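Filmabend zu Hause: Haushaltstipps für alle, die den Abspann noch wach erleben wollen

Ein Kinoabend im Wohnzimmer ist billiger als im Saal, bis man das Sofa reinigen lässt. Ein paar Dinge haben sich bei uns über die Jahre bewährt, andere stehen hier zur Abschreckung.

Popcorn
70 g Mais reichen für zwei Personen, auch wenn es im Topf nach Almosen aussieht. Öl erhitzen, drei Probekörner hinein, und erst wenn die springen, kommt der Rest dazu. Deckel einen Spalt offen lassen, sonst wird es zäh. Salz vorher im Mörser fein reiben, grobes sammelt sich am Schüsselboden und wartet dort auf den, der beim Finale noch gräbt.

Nachos überbacken
200 Grad, 200 g Käse, ein großes Blech. Meine Schwägerin Charmaine Msimang schwört auf die doppelte Menge Käse und sieht von jedem Film die ersten zwanzig Minuten nicht, weil sie am Ofen steht. Salsa getrennt servieren, auf Untertassen mit Rand.

Licht
Lampe hinter den Fernseher, niemals gegenüber. Wer eine Leuchte im Bildschirm gespiegelt hat, sieht jeden Thriller mit Heiligenschein. Warmes Licht, kleinste Stufe. Backpapier über der Birne ist keine Stufe, sondern ein Fall für die Hausratversicherung.

Ton
Dialoge flüstern, Explosionen brüllen: Im Menü nach »Nachtmodus« suchen. Den Teppich liegen lassen, er schluckt Hall. Die Bässe der Box gehören nicht auf das Regal mit den Weingläsern (Wenceslao Cabral von gegenüber hatte sechs, jetzt hat er Becher).

Abfall
Einen Beutel in Griffweite aufhängen, bevor der Vorspann läuft. Eine Tragetasche vom Einkauf genügt, dazu ein Haken und eine Klammer. Nur Trockenes hinein, Olivenkerne rächen sich bis zum Morgen.
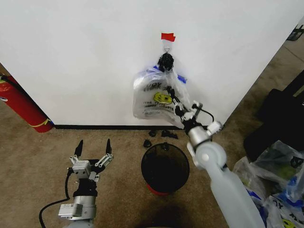 Tüte mit Smiley an der Wand, aufgehängt mit Ringhaken und Klammer.

Flecken
Cola sofort tupfen, nie reiben, dann lauwarmes Wasser mit einem Tropfen Spülmittel. Butterfett mit Speisestärke bestreuen, über Nacht liegen lassen, absaugen. Bei Rotwein hilft Mineralwasser ein wenig und ein Kissen an der richtigen Stelle sehr.

Fernbedienung
Batterien im September tauschen, wenn die Abende wieder lang werden. Ersatz in die Schublade unter dem Fernseher legen und allen sagen, wo er liegt. Auch denen, die dann trotzdem den Wecker plündern.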